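# Tutus Secret Ballot Kit for Union Elections

**Made by Kevden. Sold by Riedl Meeting & Election Supply.**

The Tutus kit holds the equipment needed to run one polling table in a paper-ballot election. It was designed for union representation votes, contract ratification votes and officer elections at colleges and universities, where voting is often spread over several buildings and the room has to be given back at the end of the day. Student governments and faculty associations use the same kit.

Everything packs into one wheeled case. Ballots are printed separately (see "Ballots and printing" below).

## What's in the case

- One ballot box with a hinged lid, slot cover and two seal points
- Four tabletop privacy screens, folding
- Numbered pull-tight seals
- One voter list binder with tabbed dividers
- Challenged-ballot envelopes, inner and outer
- Table signs: CHECK IN, VOTE HERE, BALLOT BOX, OBSERVERS
- Blank door and hallway signs with an arrow on the back
- Pens, tape, ruler for marking off the list, spare box key
- Printed setup card and blank seal log

The observer badges that used to be included are now a separate item. Most customers were printing their own.

## Ballot box

The box is made of rigid gray plastic with a smooth slot wide enough for a letter-size ballot folded twice. It holds 1,000 ballots folded this way. If your ballots are on card stock, or if voters will be putting them in envelopes first, plan on a second box.

The lid locks with a key and also takes a numbered seal on each side. The slot has its own sliding cover with a hole for a third seal, so the box can be closed for a lunch break or moved between sites without opening the lid. Write the seal number in the log each time a seal goes on or comes off, and have an observer from each side initial it.

The inside is one plain compartment with no false floor or lining. Before the polls open, tip the box toward the observers so they can see into the corners, then lock and seal it in front of them.

## Privacy screens

Each screen is three panels of corrugated plastic that fold flat. They stand on any table and don't need clips or tape indoors. A standard folding table takes two screens side by side, or two facing away from each other if there is room to walk behind.

The panels are plain white on both sides. Please don't put stickers or flyers on them, as adhesive pulls the surface off – and campaign material near the booths can lead to objections in most elections anyway.

A lower screen for seated voters and wheelchair users is available under accessories. We suggest ordering at least one for each polling place.

## Moving the kit

The case rolls on two wheels with a pull handle and can also be carried by the side grips. The wheels are solid rubber and don't need air. They are replaceable with a hex key, and Riedl stocks the spare pair. For campuses with a lot of ground between polling places, the larger wheel set fits the same axle. 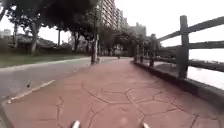 *Stamped concrete path with curb.*

The case is splash resistant when latched. It is not waterproof, so don't leave it outside overnight. The ballot box can travel inside the case or be carried separately, and where there are used ballots in it we recommend carrying it separately, with the slot cover sealed and observers walking along.

## How many kits you need

One kit runs one polling table with up to four people voting at a time. The size of the voting unit matters less than how the voters arrive. Graduate employees tend to come between classes and lab shifts, which means a line just before and after the hour and quiet stretches in between.

The Bretitz graduate employee election in June had 2,223 names on the voter list and used 11 kits across its polling places. Smaller departments shared a table. The two busiest sites had two tables each, with the voter list split by last name.

If you split a list, put the letter ranges on the door sign as well as on the table. It saves voters waiting in the wrong line.

## Challenged ballots

Disputes over who is in the unit are common in university elections, especially where teaching and research appointments change each term. The kit's challenged-ballot envelopes come as a pair. The inner envelope is unmarked. The outer one has spaces for the voter's name, department, the reason for the challenge and the initials of the person making it.

The sealed outer envelope goes into the same box as the other ballots. Envelopes can be reordered in packs.

## Ballots and printing

Riedl prints ballots to order in one or two colors. Send the final wording as a PDF. We don't edit ballot language, and we need written approval from the person running the election before anything goes to press. Sample ballots are printed with SAMPLE across the face and on a different color of paper.

If an outside agency is conducting your election, it will normally bring its own ballots and box, and it sets the rules for the polling place. Check with the agency before you buy. The screens, signs and binder may still be of use for internal votes later on.

## Accessories and spares

| Item | Notes |
|---|---|
| Extra ballot box | Keyed differently unless you ask for a match |
| Low privacy screen | For seated voters |
| Seals, pack | Numbers run in order and don't repeat within a pack |
| Challenged-ballot envelopes, pack | Inner and outer |
| Observer badges | Blank, with clips |
| Larger wheel set | Fits current case only |
| Count trays | Stackable, for sorting at the tally |

## Rental and ordering

Kits can be bought or rented. The rental period starts when the kit is delivered and covers the vote, the tally and return shipping. Used seals and opened envelope packs are charged at the normal price. Boxes should come back empty and unlocked, with both keys.

Purchase orders are accepted from unions, universities and student organizations. For contract ratification votes called on short notice, phone the order desk and don't use the web form – the form is only checked once a day.

Kevden covers the case, box and screens against defects for two years from purchase. Wheels, seals and printed goods are not covered.

Page updated 29 August 2025.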